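Applied Automation: Course Handout, Unit 3
Evaluating a Commercial Product: The Lerevach Hand-Held Gripper
Instructor: Dzintra Krūmiņa
Issued 12/07/2026

Students will review the Lerevach gripper kit as a prospective buyer would. The kit is offered by Drokstead for recording household tasks, which are later used to train robot arms. The operator holds the tool and performs the task by hand. Bed making and the handling of pillows and folded cloth are the tasks assigned for this unit.
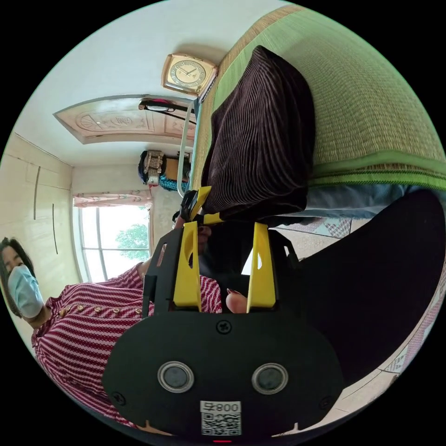
Soft goods are a demanding test for any two-finger gripper. A pillow gives way under pressure, and a thin cloth may slip out before the fingers have closed. Reviewers should record each failed grasp, the item involved and the position of the operator's wrist at the time.

The Drokstead offer comprises two grippers, a charging dock and spare fingers. The Koyama kit, which serves as the comparison product, is sold as a single unit and takes nearly 40 minutes to set up. Both suppliers provide a printed manual. Students should read the section on cleaning before handling fabric.
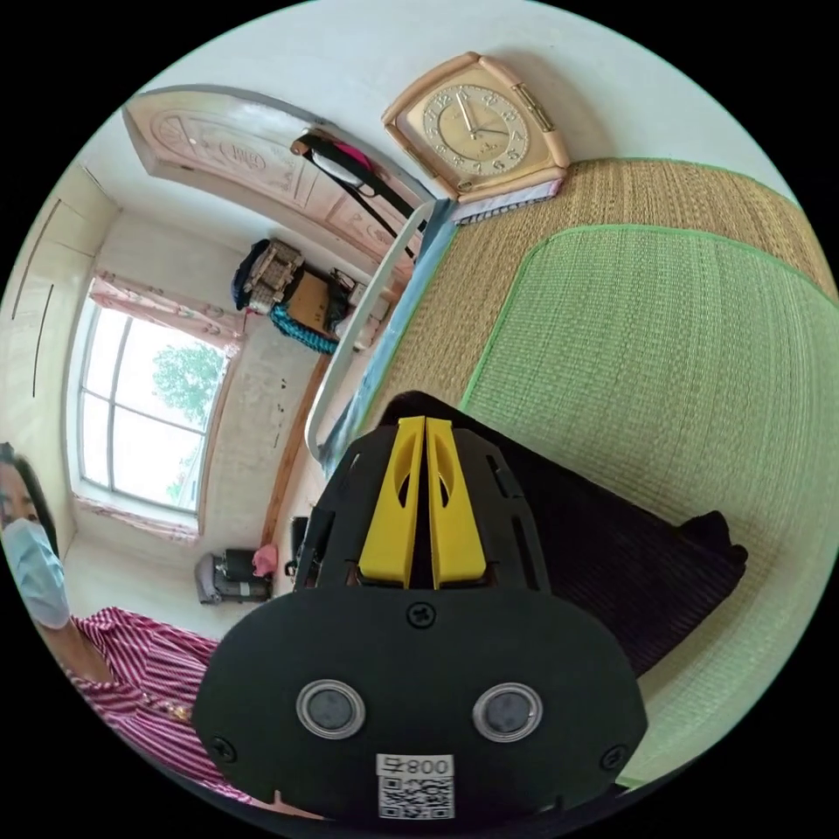
The written review is to address comfort during long sessions, the force needed to close the fingers, and the terms of the service plan. Pandstead handles repairs for both products and has supplied its rate sheet, available at the department office. Prices quoted in the review must come from that sheet or from the suppliers' current lists.

Reviews are due before the December recess. Late work requires the instructor's written approval.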